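Dogbe Robotics Club – Progress Report to the Rekano Education Fund
Reporting period: February to date
Prepared by: Lalit Awasthi, project lead
Date: Mar 24, 2026

1. Status

The student manipulation project is on schedule for the software work and behind on evaluation. The low-level control code is stable. The task set agreed in the proposal (pick up a cloth, place it in a basket, remove it again) has been started for one cloth type only. Spending is within the approved amount for the period and no transfer between budget lines is requested.

2. Work completed

The students finished the replacement of the old trajectory player with their own module, named Itunlow. It reads recorded joint positions, resamples them to a fixed rate and checks each step against the joint limits before sending it. The earlier player did no checking, and two sessions in February were lost to emergency stops caused by jumps in the recordings. There have been no stops of that type since the change.

Recording of demonstrations began in the same month. As of this report the team has stored 188 demonstrations of the cloth task. Of these, 138 passed review and are used for training. The rest were rejected for missing camera frames or for a start position outside the marked tolerance. Rejected files are kept in a separate folder and are not deleted.

Hand calibration was repeated for all fingers. The procedure now takes 28 minutes, and a written version is stored with the code so that new members can run it under supervision.
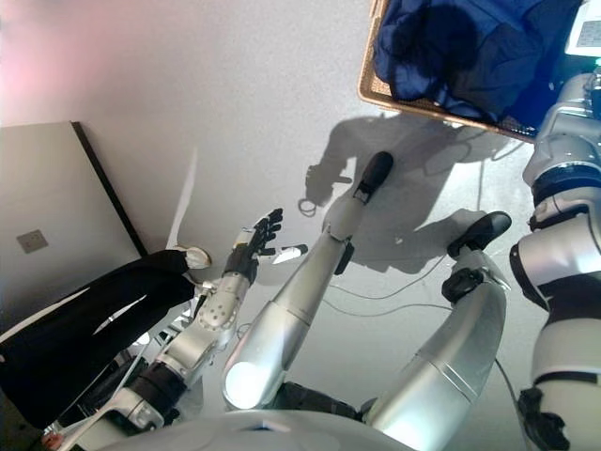
Workspace for the cloth task, with the blue cloth in the wicker basket at the far side of the table.

3. Evaluation

The proposal calls for 100 scored trials per cloth type. Scoring has not started. The delay comes from the scoring sheet, which was revised after the students found that two reviewers gave different results for a cloth hanging partly over the rim. The revised sheet treats this case as a partial result and records it in its own column. A cloth that is released and then pulled back out by a finger is recorded as a failure.

Shadows from the arms remain a source of error in cloth detection. The effect is strongest when both hands work near the basket. The students compared two threshold settings and kept the lower one – it produces more false detections on the table surface, but these are easier to filter by size. A second lamp from Saltis is on order under the equipment line.

4. Student participation

Sessions are held twice a week. Work is divided between recording, software and review, and students change groups every three weeks. Software is the group with the longest learning time, and the rotation may be extended to four weeks for it next term. Each group keeps a log, and copies can be sent to the Fund on request.

5. Open items

– Cable routing on the table. Current routing is acceptable for recording but should be fixed before scored trials.
– Second cloth type. Fabric has been chosen, no recordings made.
– Backup of the demonstration files to the school server. Waiting for storage space to be assigned.

6. Next period

Scored trials on the first cloth type will begin once the lamp is installed and the detection threshold has been checked again. Recording for the second cloth type will run in parallel. The next report will include the full trial table and the updated equipment list.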